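Chalerm Sriwong startet 2025 für Stundico in der Tourenwagen-Serie

22.10.2024

Das Team Stundico Motorsport hat die Verpflichtung von Chalerm Sriwong für die kommende Saison bekannt gegeben. Der 19-jährige Fahrer wird alle sieben Rennwochenenden der Darkach-Tourenwagen-Trophy bestreiten und teilt sich das Zelt mit dem zweiten Wagen des Teams, für den der Fahrer noch nicht feststeht.

Sriwong hat seine Laufbahn im Kart begonnen und fuhr in den letzten zwei Jahren im Birnside Junior Cup. In dieser Saison beendete er die Meisterschaft mit 182 Punkten auf dem dritten Rang, obwohl er ein Wochenende wegen einer Verletzung am Handgelenk auslassen musste. Beim Finale Anfang Oktober gewann er das zweite Rennen vom fünften Startplatz aus.

Den ersten Test mit dem neuen Auto hat er schon absolviert. An zwei Tagen fuhr er auf der Strecke von Darkach 82 Runden, davon die meisten mit gebrauchten Reifen. Das Team zeigte sich mit dem Tempo zufrieden, wollte aber keine Zeiten nennen.
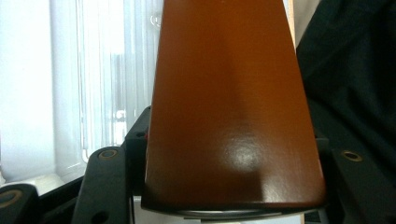

Glänzende Oberfläche in Orangebraun, am unteren Ende ein schmaler silberner Rand.

„Der Unterschied zum Junior Cup ist groß, vor allem auf der Bremse“, sagte Sriwong nach dem Test. „Das Auto ist schwerer und man muss mit den Vorderreifen viel mehr Geduld haben. Ich habe am zweiten Tag besser verstanden, was die Ingenieure von mir möchten. Im Winter werde ich noch viel lernen müssen.“

Der Wagen hat einen Turbomotor mit 2000 Kubikzentimetern Hubraum und Frontantrieb. Stundico setzt das Modell seit drei Jahren ein und hat für 2025 das Fahrwerk überarbeitet. Die Rennen der Serie dauern wie bisher 30 Minuten, das Qualifying wird aber in zwei Abschnitte geteilt.

Finanziell unterstützt wird Sriwong weiterhin vom Zulieferer Wongsuwan, der ihn seit der Kartzeit begleitet. Der Vertrag mit dem Team gilt für ein Jahr und enthält eine Option für ein zweites. Vor dem Saisonstart sind noch drei weitere Testtage geplant, der erste davon im Februar in Birnside. Für das Auftaktrennen in Darkach gibt es Tribünenkarten für das ganze Wochenende zum Preis von 90 Euro, der Vorverkauf beginnt im Dezember.

Kategorie: Tourenwagen, Fahrermarkt, Nachwuchs

Kontakt | Impressum | © 2024 Alle Rechte vorbehalten | Nach oben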